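Search articles Enter keyword Go

Last updated August 25, 2019

Getting a plug into a socket, with a borrowed idea from door locks

Remedios Dagdag has been working on the same job since December: a robot arm has to put a two-pin plug into a wall socket. She runs the test bench at Dromach, a small firm that builds end-of-arm tooling. The bench is where the firm compares fingers, wrist cameras and control software before any of it goes to a customer.

"People ask why we don't test on something harder," she said. "I tell them to come and watch it for an afternoon."

The job is awkward for a few reasons, and she listed them without much drama. The pins are round and smooth. The socket face sits down in a recess, so the pins have to go past the rim before they get anywhere near the holes. The earthing clips stick into that recess and can catch the plug body. And if the plug has turned a little in the fingers, the arm doesn't know it unless something tells it. 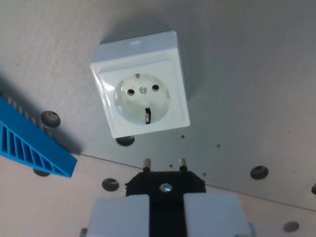
The plug body between the gripper fingers, pins toward the socket.

Dagdag's team tried 3 sets of fingers. The first were long and thin with rubber pads. They picked up nearly anything, but the plug rolled in them as soon as the pins touched plastic. The second set had a V-shaped groove cut for cable work, and she took those off after two days. The set she kept is blocky, with flat faces.

"Flat and stiff," she said. "I wanted something cleverer. I had drawings for something cleverer. But when the pins hit the side of a hole, I want the force to go up into the wrist where I can measure it. With the soft pads, half of it went into the rubber."

She does not think stiff fingers are the answer for everyone. A customer who handles food trays bought the padded version in the spring and is happy with it.

The controllers took longer. Dromach compared two. One, called Wima, came with the arm and moves to a position and holds it. The other, Macaraeg, is written in-house and lets the wrist give way sideways while it keeps pushing forward. The name has no meaning that she knows of. It was on the folder when she joined.

With Wima, the plug went in when the socket was where the program expected it. When the socket was moved 2 millimeters, the arm pressed the pins against the face and stopped with a force error. Macaraeg makes a small spiral on contact and feels for the holes. Dagdag said the idea came from a colleague, Marites Dalisay, whose family had a locksmith shop.

"You don't look at the keyhole when you come home at night," Dalisay said when she joined the conversation. "You put the key near it and move your hand until it drops. I just asked why the arm couldn't do that."

The spiral works well for small errors. For a socket turned at an angle it does not work, because both pins have to line up together. For that they need the camera.

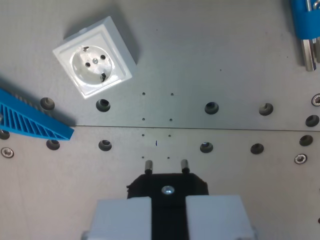
Socket and gripper on the drilled plates, seen from above.

Camera placement was the part they argued over most. Dalisay wanted one fixed camera above the bench. Dagdag wanted one on the wrist. They ran both for 6 weeks.

"The fixed one gives you a nice steady view until the arm gets in the way," Dagdag said. "Then it shows you the back of the arm, right when you care."

"That's true, but she leaves out the calibration," Dalisay said. "Every time somebody bumped the wrist camera we lost a morning."

They settled on the wrist camera, with a stiffer bracket. The software that reads the picture is called Wasel. It looks for the two dark holes first and uses the line between them to set the angle of the wrist. The metal plates gave it trouble at the start. Drilled holes look a lot like socket holes to a program that has only been told to find dark circles, and one early version tried to plug into the table. They fixed that by making it find the square edge of the housing first.

Shiny screws were a smaller problem. Dalisay turned the lamps to face the wall and most of it went away.

Asked what she would tell a shop that wants to do this kind of comparison on its own, Dagdag said to change one thing at a time and to write down which fingers were on. She lost a week of results in the winter when the fingers were swapped and the log didn't say so.

She would also leave the socket loose at first. "If you bolt it down you find out how good your bolts are. Leave it loose and you see when you're pushing on the wrong thing, it slides off."

The next round will use a heavier plug with the cable attached. Dalisay expects the cable to pull the plug around in the fingers. Dagdag expects the same, and has the drawings out again.

Comments (3)

benchpress_al: We had the same fight about fixed vs wrist cameras. Ended up with both and a bigger electric bill.

Tooling Tom: What force limit do you use on the spiral? Ours chews up the socket face after a few days.

R. Dagdag: Tom, start at 7 newtons and go down from there. If it's marking the plastic, your spiral is probably too fast as well.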